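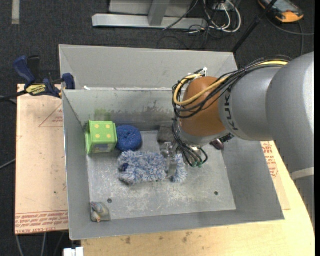

Can a machine tidy your room yet?

18 Sep 2026
By the Edar science desk

Home | Space | Animals | Machines | How It Works | Quizzes

40 shares 2 comments

Robots already do a great deal of work. They weld cars, paint doors and stack boxes on pallets. Some homes have a flat, round one that cleans the floor. So it is fair to ask why no robot puts your toys away, loads the dishwasher or folds your jumpers. The short answer is that some of these jobs can be partly done by machine, slowly, and most cannot yet be done well enough to be useful.

This page explains which parts are hard.

What counts as a chore?

A chore is a job made of many small jobs. Take "put the toys away". To do it you must find each toy, work out what it is, pick it up, carry it, and put it in the right place without breaking it or anything else. You must also know when you have finished.

People do not notice these steps. A machine has to be given a way of doing every one of them. If a single step fails, the whole chore stops.

Step one: finding the thing

A robot usually finds objects with cameras. A computer looks at the camera picture and tries to decide where one object ends and the next begins. A bright green cube standing in a grey metal bin is fairly easy, as the colours are different and the edges are straight. A blue ring touching the side of the cube is a little harder. The computer might treat the two as one odd object.

Overlap makes matters worse. When one thing partly hides another, the camera sees only a piece of it. You know that a teddy's ear probably has a teddy attached. The computer has to work this out from pictures it was shown earlier, and it is sometimes wrong.

The robot's own arm can also get in the way. When it reaches into a bin, its joints and cables may cover the very object it is trying to see. Engineers deal with this by using more than one camera, or by having the arm move aside between grabs so that a fresh picture can be taken.

Step two: choosing where to hold it

The part at the end of a robot arm that takes hold of things is called a gripper. Many grippers have two fingers that close together like tongs. Others use a suction cup.

Suction works well on flat, smooth surfaces such as cardboard boxes. It works badly on fur, because air leaks in between the fibres. For a shaggy toy, fingers are the better choice.

Fingers have their own problems. They need a place to close on. The object must be narrow enough to fit between them, and there must be room on both sides for the fingers to go down. A small toy lying close to the wall of a bin is awkward for this reason. You would slide it away from the wall with one fingertip, then pick it up. Some robots have been taught to do the same.

Step three: holding on

Hard things keep their shape when they are squeezed. Soft things do not. If a robot presses on something long and fluffy, the fluff flattens and the middle bends. The fingers may close on a few tufts and nothing else. The toy then slips out on the way up.

Your hand tells you when something is slipping. You feel it and grip harder before you have had time to think. Some grippers carry sensors that do a similar job, but they are much simpler than skin. Many grippers have no sense of touch at all. The robot checks whether the fingers closed the whole way. If they did, there is nothing between them and it must try again.

Step four: putting it down

Dropping a soft toy into a box needs little care. Placing a wine glass on a shelf needs a great deal. Stacking plates, hanging a coat on a hook or sliding a book between two others all need the arm to be in the right place to within a few millimetres. The book must also be the right way round.

How do robots learn all this?

In older factories, each movement of the arm was written down in advance. The part was always in the same spot, so the arm could go to that spot with its eyes shut. This still works very well for making cars. It does not work for a bedroom floor, where nothing is in the same place twice.

The newer way is practice. A robot is given a bin of mixed objects and tries to pick them up, again and again. The computer stores what the camera saw, how the arm moved and whether the grip held. After many tries it begins to choose better places to grab.

Suppose a robot makes 500 attempts in a day and 60 of them fail. For research, that is useful, as each failure is something to learn from. In a kitchen, it would mean a great many plates on the floor.

What about shops and warehouses?

These are easier than homes, for three reasons. The floor is flat, the lighting stays the same, and objects can be brought to the robot in a bin, so it does not have to go looking. Picking items out of bins is one of the first mixed jobs that arms have begun to do for a living. People still stand by to help when an arm gets stuck.

Stocking shelves in a shop is harder. The packets are different shapes, the gaps are narrow and customers walk past.

So which chores can be done now?

Cleaning a flat floor: yes, if the floor is clear.
Mowing a simple lawn: yes.
Picking separate objects from a bin: often, but not every time.
Folding towels: slowly, mostly in laboratories.
Clearing a table after dinner: in demonstrations, with help.
Tidying a whole bedroom: not reliably.

Try it yourself

You need a pair of kitchen tongs, a box with sides and a few toys of different kinds. Include something hard, something soft and something very small.

1. Put the toys in the box and mix them up.
2. Cover one eye. Judging distance is harder this way.
3. Use the tongs to move each toy to a second box. Do not use your other hand.
4. Write down which toys you dropped.
5. Push one toy against the side of the box and try again.

Most people find that the small toy by the wall takes longest. Remember that you still had one good eye, a hand that could feel the tongs, and years of practice.

Words to know

Gripper: the part of a robot that takes hold of things.
Joint: a place where a robot arm can bend or turn.
Sensor: a part that measures something, such as light or pressure.

Next in Machines: How does a lift know where to stop?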